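Wrist-only policies for shelf picking: is the ablation telling us anything?
Board: Manipulation > Methods and Results
Thread started in June

tacostand_pid
Posting this before I write it up properly, because the last time I wrote something up properly first, reviewer 2 did the job you people would have done for free.

Setup: imitation learning for picking snack bags off a store-style shelf. Same demonstrations, same network, two training conditions. Condition A gets the wrist camera plus a fixed overhead camera. Condition B gets the wrist camera and nothing else. I expected B to fall on its face. We ran 200 evaluation picks per condition on the Darnmont shelf and B came out ahead. Not by a mile, but it was ahead on bags, it was ahead after we moved the shelf, and it was ahead when Hauwa Adebisi reran the whole thing on her own because she thought I had swapped the labels. (I have swapped labels before. It was a fair thing to think.)

My working story is that the overhead view lets the policy memorize where things are in the room. Take that away and it has to go by what is in front of the fingers. And what is in front of the fingers is kind of a mess, with the gripper hogging a good part of the view and packages crowding in around the one you care about.
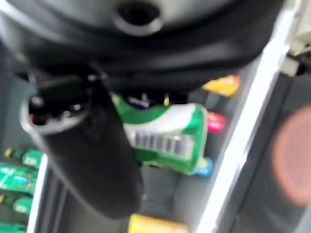 Kwame Tsikata objects that none of this shows the wrist view is good, only that my overhead view is bad. He would like to know where the overhead camera was mounted, whether it got bumped between collecting demos and running the eval, and why I am so sure a policy that never sees the room isn't just overfitting to the shelf rails instead.

tacostand_pid
Ok, answering that in order. Mounted on the ceiling bar, about where everyone mounts it. Bumped: we checked the calibration before and after and it was fine. Rails: I don't know, and I hate that it's a good question.

The rails are bright, they are long, and they run right beside the products. If I were a lazy network I would absolutely use them. They do move relative to the camera on every approach, so it isn't a free lunch, but "find the lane, close on whatever is in the lane" would get you pretty far on this shelf.

gradient_dissent
"About where everyone mounts it" is doing the work of a methods section there.

Serious point though. If you moved the shelf for the test, condition A sees a different world in one of its two inputs and condition B sees almost the same world. You built a test that B can't lose. Try it the other way around: leave the shelf where it is, change the lights and the stock, and see who is ahead then.

tacostand_pid
We did do a run with the shelf where it was during the demos. B was still ahead, but the gap was small enough that I wouldn't bet lunch on it. No lighting change yet.

mrs_jacobian
I have the opposite result, for whatever it's worth. Fashola dataset, boxes and jars, two cameras beat one every time and it wasn't close. The wrist-only policy would get into position beautifully and then close on the gap between two boxes. It looked very confident doing it.

Difference might be the objects. A box has a right answer and you need to know where its far side is. A bag is forgiving. You can be off by a good bit and still come up with a handful of plastic.

gradient_dissent
So the finding is "chips are easy."

mrs_jacobian
The finding is that bags hide position error, so you can't use them to compare cameras. Which I would put in a paper and you would review badly.

tacostand_pid
I'll half accept this. Bags forgive position error but they punish you for other things. You can get a grip on a corner of one, lift, and have it swing around and catch on the rail. We score that as a fail. Those fails were a bigger share of condition A's total than of B's, and I think it's the most interesting thing in the data, because a catch on the rail has nothing to do with knowing where the shelf is in the room. It has to do with what you can see late in the motion, when the bag is right up against the gripper.

By then the overhead camera is mostly looking at the top of the robot. It contributes a lovely view of the elbow. The wrist camera has crinkled wrapper all over the lower part of its view and the neighboring products off to the side. 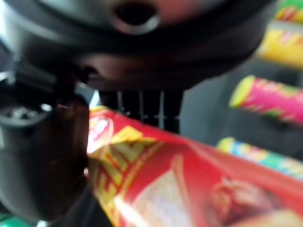 So for the last stretch of a pick, condition A is averaging something useful with something that says "elbow." In principle the network can learn to ignore it. In practice we gave it 107 demonstrations, and I doubt that's enough to learn what to ignore. If that's right, the gap should close with more data, and wrist-only is a small-data trick. I would be fine with that. Most of us are small-data people, whatever we put in the grant.

hetonier_fan_club
Longtime lurker. We run the Hetonier stack and saw the same late-motion thing. What fixed it for us was dropout on the camera inputs during training: blank one whole camera at random per episode. Two-camera policy went back to being at least as good as wrist-only. It's a few lines in the data loader. Try it before you write a paper about cameras being harmful.

tacostand_pid
Per episode or per step?

hetonier_fan_club
Per episode. Per step made it twitchy. I have no theory.

Kwame Tsikata
Per step probably gives you a policy that averages over which camera it thinks it has, and then flinches whenever that changes. I have no evidence for this either, but I have said it with more words so it counts as a theory.

Back to rails. There's an easy check. Cover them with matte tape in a color the policy never saw, touch nothing else, run the wrist-only condition again. If it drops, you have a rail detector. If it holds, I will say so in this thread, with my name on it.

gradient_dissent
Screenshotting that.

tacostand_pid
We have a roll of gray tape and it would take an afternoon. Fine. One worry is that tape adds friction, so bags will drag on it differently and I won't know if I changed the picture or the physics.

Kwame Tsikata
Then tape them in the original color as a control. Same friction, same look. Compare tape to tape.

tacostand_pid
That's annoyingly clean.

stultska_shelf_guy
Can I ask how you are scoring partial picks? I used the Stultska protocol for my thesis and it counts a pick as good if the item clears the shelf, even if it gets dropped a second later. I switched to "still held after the arm stops" and lost up to 9 points of success rate overnight. Nothing about the robot had changed. My advisor took it well, by which I mean he left the room.

tacostand_pid
Held after the arm stops, both conditions. Hauwa scored from video without knowing which condition was which. She got suspicious partway through because she thought one of them approached lower than the other, and she wrote down a guess for each clip from then on. Her guesses weren't much better than a coin, so I'm calling it blind.

mrs_jacobian
Wait, that's worth more than you're giving it. If she can't tell them apart on video then the difference is very late or very small. Can you split the failures by phase? Approach, close, lift. If your elbow story is right, the approach column should be flat across conditions and everything should be in lift.

tacostand_pid
I have the timestamps. I don't have the split. Give me a bit.

tacostand_pid
Ok, rough split, done by me and therefore not blind. Approach failures: no real difference. Close: slightly worse for A. Lift: clearly worse for A, mostly the rail catches. So it points the way I wanted it to, which makes me trust it less.

gradient_dissent
Also consistent with A having learned a slightly worse grip point on close and paying for it on lift. Your phases aren't independent. A bad pinch shows up as a lift failure.

tacostand_pid
Yes. I noticed that right after hitting post.

mrs_jacobian
You could hand off. Run policy A through the close, switch to policy B for the lift, then the reverse. If the lift policy is the problem you'll see it follow the lift policy. If it's the grip, it'll follow the grip.

hetonier_fan_club
Careful with that if either policy carries history. Ours went completely sideways on handoff until we cleared the buffer.

tacostand_pid
No history in ours, one reason I picked it. Handoff goes on the list. Current order is tape, camera dropout, handoff, then lighting. Boxes after that, if mrs_jacobian will send over her fixture drawings so that we're losing to the same boxes.

mrs_jacobian
Sent. The jars file is in there too. Skip the jars.

stultska_shelf_guy
What's wrong with the jars?

mrs_jacobian
Lids.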